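FOR IMMEDIATE RELEASE
6th May
Huvcombe

Tirneo opens up its hand-taught assembly recordings, and I get to tell you about it

Hi, it's me again, the one person at Tirneo who writes these things and also spends half the week with both hands on a pair of leader arms. Normally our releases get polished until they squeak. This one I asked to write myself, as I was there for most of the recording and I'm still pretty excited about it.

The news first. Starting today, Tirneo is releasing Sarkar, a set of 179 recorded demonstrations of two-armed assembly work, free for research and teaching. Every one of them was made by a person steering a pair of robot arms by remote control through a fiddly household job. No scripted motions, no simulation. Along with the recordings we're putting out our operator guide, which started life as a page of complaints and has grown into something I think people can really use.

Why we teach this way

If you've never done it, teleoperation is a strange feeling for the first hour or so. You hold a pair of small arms, you move them, and the big arms across the room do what you did (and also every little wobble you didn't mean to do!). The robot stores the joint positions, the gripper openings and the camera views, and a learning program later tries to work out what you were up to.

We picked flat-pack style assembly for Sarkar because it asks for two hands at nearly every step. One hand steadies, the other one fits. Poles and sockets are wonderful teachers of humility. A tall pole makes a tiny wrist movement look huge at the other end, and a black cloth under white plastic parts helps the operator find the edges on a monitor. We also left the quick moves in, blur and all, and we'd ask anyone training on the set to think twice before filtering them out.

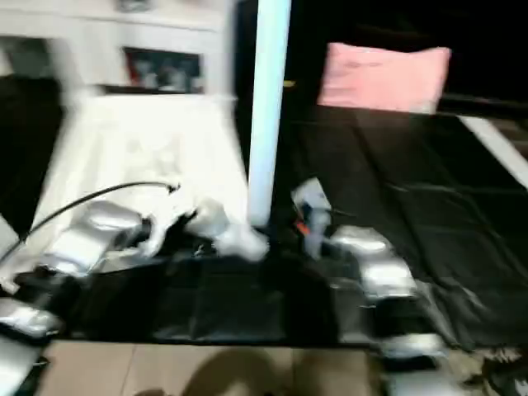 What's in the release

The full package has the demonstrations themselves, the camera video that goes with them, and written notes from the operators. The notes are my favorite part. We type them right after each take, so they're full of things like "came in too steep, backed off, tried again" and they line up with the recording by time. If you work on robot learning you already know how rare it is to have the person's own account of what went sideways.

Failed takes are in there too, marked as failed. We went back and forth on that all through April. In the end the argument that won me over came from our own training runs: the arms picked up recovering from a bad grip much sooner when they'd been shown some bad grips.

The set covers picking up parts, handing them from one gripper to the other, holding a base while a pole goes in, and general tidying of the table between steps. Tasks are labeled in plain words. You won't need a decoder sheet. 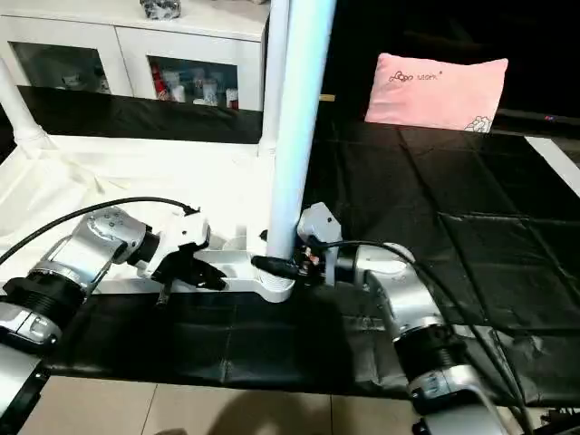 Both arms at the table, with the white pole standing between them.

How a session goes

A session at our Huvcombe workshop runs with 2 people. One drives the arms, the other watches the live video and keeps the log. Then we swap, mostly because your shoulders will tell you to. I used to think I could go all afternoon. I can't, and my later takes from the early weeks prove it (they're in the set, have fun).

Our longest single demonstration runs 252 seconds, and I remember it well, because it's mine and I spent a good part of it trying to get one grip right. New operators tend to rush. The guide tells them to park one gripper first, settle it, and leave it alone while the other one works. It sounds so simple! But your idle hand drifts when you're concentrating, and the robot copies the drift faithfully. 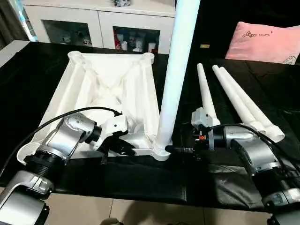
Left gripper on the edge of the base, right gripper in close to the pole socket.

Who helped, and who can use it

The leader arms and the recording software are ours. Helterska, our partner on storage and hosting, built the download site and checked every file against the logs, which turned up a handful of mislabeled takes we were very glad to hear about before you did. More than 79 operator hours went into the project once you include practice, and practice is where a lot of the guide came from.

Sarkar is open to universities, schools, hobby groups and companies doing non-commercial research. Commercial users can write to us and we'll sort out a license, it's a short form. If you have your own two-armed setup and want to add demonstrations, please do get in touch. The guide has a chapter on naming your files and writing notes the same way we do, and I'll be reading the first batches personally.

We're also running open afternoons at the workshop, where visitors can take the leader arms for a few minutes and try seating a pole for themselves. Bring patience and sleeves that roll up.

About Tirneo

Tirneo makes remote-control and recording tools for teaching robots by demonstration. We're based in Huvcombe.

Press contact

Write to the Tirneo press desk through the contact form on our website. Interview requests, footage requests and questions about Sarkar all land in the same inbox, and I'm usually the one who answers.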